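### 4.2 How judges read travel essays when nobody is timing them

The Caron prize receives more essays than its judges can comfortably love. In the cycle we studied, 137 pieces on travel and place were read by nine judges, all of them working writers or editors, and each essay was scored from 1 to 100. The scale was inherited from an earlier round of the prize. No judge we interviewed could explain the difference between a 71 and a 73, though all had awarded both.

Essays were passed to judges through Huvurby, a submissions tool that strips out the author's name and, less helpfully, the italics. Each piece went to five readers. Judges also kept a short log in which they noted where they stopped reading for the first time, and why. Darcy Cloutier coded the logs by hand, twice, with a gap of several weeks between passes to allow for forgetting.

Two patterns stood out. First, the opening paragraph did most of the work. Where a judge logged an early stop, the reason was usually an airport, a taxi driver with wisdom to share, or a sunrise. Second, scores drifted upward after a break. Essays read first in a sitting did better than those read last, and the effect was strongest among the judges who had told us, before the study began, that they were immune to it.

We had expected the written guidelines to matter more. The guidelines ask for "a strong sense of place," and the judges agreed warmly that this was important. They then disagreed about which essays had one. A piece set in a parking lot in Rarura drew both the highest and the lowest single score of the cycle – the two judges responsible are still on speaking terms.

Reading took place wherever the judges happened to be. Kitchens and trains were common, and one judge read entirely in bed. We did not try to control for this, having met the judges. 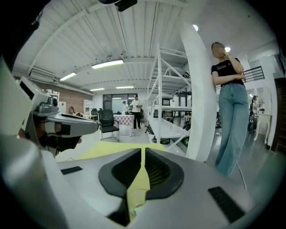

**Figure 3.** Gripper with black slatted vents; pale yellow sheet on the floor beyond, second gripper at left.

### 4.3 Revised scoring and the Dedum form

For the second round, the 100-point scale was replaced with the Dedum form, which asks a judge to choose one of five plain statements, from "I would not finish this" to "I would send this to a friend." Agreement between judges improved. So did speed, and complaints about the form took up almost as much log space as complaints about the essays. The most frequent was that it left no room for a 73.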